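The Itch That Comes with Cold Weather
2018-09-18

Every fall my shins start to complain. The furnace kicks on, the windows stay shut, and within 2 weeks the skin on my lower legs looks like a dried-up creek bed. For years I figured this was just what legs did. Then I met Stanisława Borkowska, who has spent most of her working life treating dry, itchy skin at a small clinic in Ardale, and I've been cheerfully boring my friends with the subject ever since.

The medical name is xerosis, which only means dry skin. When it gets bad enough to crack and turn red, you may hear it called asteatotic eczema, or winter itch. It shows up most on the shins, then the arms, the hands and the sides of the body. Older people get it more often, as their skin makes less oil, but plenty of younger people who love a long hot shower (guilty!) end up scratching too.

Borkowska explains it with a brick wall. The skin cells are the bricks, and the natural fats between them are the mortar. Hot water and strong soap wash out the mortar. Dry indoor air pulls water through the gaps. Little nerve endings get irritated, you scratch, and the scratching opens the wall even more. "People come in sure they're allergic to something," she told me. "I ask how hot the shower is, and they look at the floor."

So the shower is where she starts. Lukewarm water, ten minutes at the outside, and soap only where you need it, such as the armpits, groin and feet. Everywhere else does fine with water or a mild cleanser without perfume. Pat yourself mostly dry and put on a thick moisturizer while the skin is still a little damp. Plain petroleum jelly works wonderfully well if you can stand the feel of it. Creams and ointments that come in a tub tend to do more for very dry skin than thin lotions from a pump.
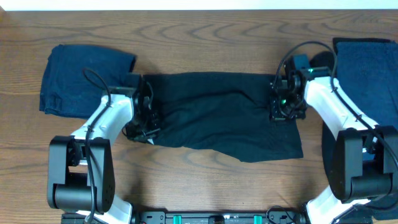 Then there is everything that touches your skin once you're out of the bathroom, and I had never given it a thought. Wool is the classic troublemaker, but a stiff seam or a tight sock can set off an itchy patch just as fast. Run a thumb along the ribbed, stretchy edge on a folded piece of navy clothing like the one at the upper left, and think about a band like that pressing on dry skin all day. Borkowska likes soft cotton next to the body, a size that doesn't pinch, and detergent with no fragrance. She also tells people to skip fabric softener for a month and see what happens. Mine was an easy experiment, and my ankles noticed first.

Aleksandra Nowakowski, a retired music teacher, had a much harder time of it. Her itching began one November and kept her up at night. She tried oatmeal baths, then a lavender cream from a friend, and the cream made things a good deal worse. By the time she saw Borkowska she had open scratches on both calves. A short course of a mild steroid ointment calmed the redness, and a plain moisturizer used morning and night did the rest. It took around 6 weeks. "I slept through," she said, and she was beaming. "I'd forgotten what that was like!"

Her story is also a good reminder that you shouldn't tough it out forever. See a doctor if the skin is weeping, crusted, hot or painful, or if the itch won't let up after 2 weeks of regular moisturizing. Itching all over the body with no rash to show for it deserves a visit as well. Now and then it comes from the thyroid, the kidneys, the liver or a new medicine, and a simple blood test can help sort that out.

As for me, I've turned down the water, bought a humidifier for the bedroom (clean it often, or it grows things you don't want to breathe) and parked a big tub of ointment next to the toothbrushes. It goes on every night before my pajamas do. My shins are smooth for the first time in years — and the furnace has already been running for days.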